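FOR IMMEDIATE RELEASE

Ustdale's Free Salt and Sand Program Returns With 18 New Neighborhood Bins

USTDALE – Winter may feel a long way off in June, but the folks at the Ustdale Street Department are already thinking about icy sidewalks, and they would like you to think about them too, at least for a minute or two. The town announced Friday that its free salt and sand program will come back this year bigger than before, with 18 new bins going in on the hill streets and along the lower end of Grallen Road.

The program began as a small trial on Lau Street, where the sidewalk drops steeply toward the bus stop and where neighbors had been hauling buckets of sand out of their own garages for as long as anyone can remember. Residents asked for a bin, the town put one in, and before the season was over there were requests from nearly every block on the north side. Last winter 229 households signed up to look after a stretch of public sidewalk near their homes, and the department would love to see that number grow.

"I grew up shoveling for the two houses on either side of ours, and I think a lot of people in Ustdale did the same," said Jonas Nägeli, street superintendent. "People here are glad to help. What they were missing was something to put down on the ice once the snow was off, and a place to get it that didn't mean driving across town on the very roads we were telling them to stay off of."

Under the program, anyone who lives or works in Ustdale may take up to two pails of material at a time, free of charge, for use on public sidewalks, curb ramps, bus stops and front steps. Private driveways and parking lots are not covered, and contractors are asked to buy their own supply. Scoops will be provided at every location, and we do ask that they stay there.
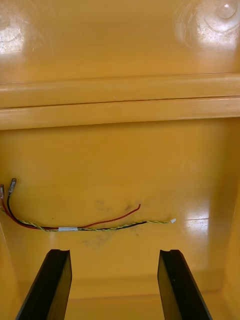 Molded yellow plastic, seen from the inside.

The new locations were picked from suggestions mailed in, phoned in and, in quite a few cases, handed to plow drivers through the window. The list includes both entrances to Skallden Park, the library steps, the senior apartments on Grallen Road and the footbridge behind the middle school. A full map will be posted at Town Hall and on the town website before the first bins are filled in the fall.

Residents who sign up to look after a stretch of sidewalk will receive a pair of ice cleats and a reflective vest while supplies last. The town has set aside 1,000 pairs of cleats in adult and youth sizes. Signing up takes a few minutes, and there is no penalty if you are sick or out of town when it snows – just call the office and someone will try to cover for you.

"We heard from over 2,000 people in our winter walking survey, and the same corners kept coming up again and again," said Nithin Kulkarni, who coordinates pedestrian safety for the town. "Some of them I walk past every day. It was a good reminder to look down once in a while, and I want to thank everybody who took the time to write to us, including the ones who wrote three pages."

The department also reminds property owners that town rules still call for sidewalks to be cleared by noon on the day after a snowfall. A little salt goes a long way, and a coffee mug's worth is plenty for most front walks. Please keep it off lawns and garden beds, and sweep up what is left once the ice is gone so it can be used again.

Sign-up forms are available at the Street Department counter, at the library and at the Skallden Park field house. Questions and suggestions for future bin locations are always welcome.

Media contact:
Ustdale Street Department, Public Information Desk
Town Hall, lower level

###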